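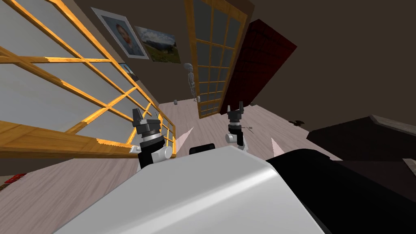

What does Pramen do?

We run a home heating and plumbing service out of Llewellyn. Most of our work is boiler repair, radiator replacement and yearly tune-ups for houses and small apartment buildings.

The company started with one van and a rented garage on the Flukcombe road. We moved to the current shop when the parts no longer fit. Last year we made 3,351 service calls, and 1,036 homes are now on our yearly plan.

Our service area runs 40 miles out from Llewellyn and takes in Flukcombe and the lake towns. Outside that, call first and we'll tell you if we can make the trip.

Tune-ups are booked from March through October. A standard visit costs $170, parts not included. Plan members get the same visit as part of their fee.

The office opens at 7:30 a.m. Parking is behind the building, next to Flundo Tile.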